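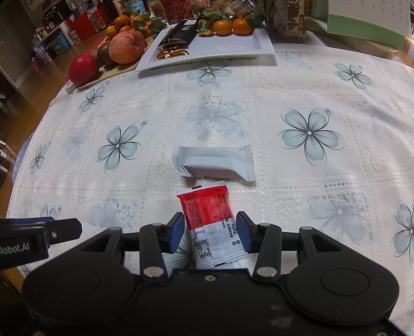

The man who wants to sell me less food is eating a biscuit when I arrive. He runs the buying side of Fasa, a chain of corner shops in and around Grullham, and he has agreed to talk about portion sizes on the condition that I leave his name out of it. He has been in the trade long enough to have annoyed most of his suppliers once, and he would prefer not to do it again in print.

Fasa's new policy is simple enough. By March, every till in the chain will carry only small packets of crisps, nuts and sweets. The big sharing bags move to the back wall. The company says this will help customers eat less. I ask whether it will also help the company earn more.

"Per gram, yes," he says. "I'm not going to sit here and tell you it won't. A small bag costs nearly as much to fill and seal as a big one. Somebody pays for that."

The customer, then.

"The customer pays for that, yes."

He is more willing to argue about the eating. His case rests on a trial in 2 shops last year, where the large bags were taken away from the tills and sales by weight fell. I had been sent the summary beforehand. It doesn't say what happened at the supermarket over the road, and it doesn't say how many people bought a second packet on the way home. He concedes the first point straight away. On the second he hesitates.

"We can see two packets in one basket. We can't see somebody coming back at four o'clock. I'd like to think they don't."

Kutar, which makes a good share of the savoury snacks Fasa sells, was asked to supply its small sizes in cases of 1000, up from 600. He describes those talks as "long". The larger case brought the price down a little, though none of that has reached the shelf so far. When I ask why, he talks for a while about fuel and shop rents, and then says that a price cut is "under review", a phrase I have learned not to wait up for.

Then there is the rubbish. More small packets means more wrapping for the same amount of food, and the verges near any school will show you where a fair part of it ends up. Fasa has a collection point for soft plastics outside its Sandhu Road branch. I passed it on my way in and it was full to the lid.

"It gets emptied," he says. How often? "Often enough, I'd have said, until you told me that."

He does get cross once, when I suggest that the whole thing is a price rise with a health leaflet stapled to it. "My mother had a shop," he says. "She sold broken biscuits by the scoop, and people took what they had money for. Big bags were our idea. The trade taught people to eat like that — two for one, bigger, bigger — and now we're told it's cheek to go the other way."

It's a decent answer, and I believe he means it. I would believe it more if the scoop had cost extra.

The trial figures for the rest of the chain are due in the autumn. He says he will send them to me whichever way they go. I have asked for the four o'clock sales as well.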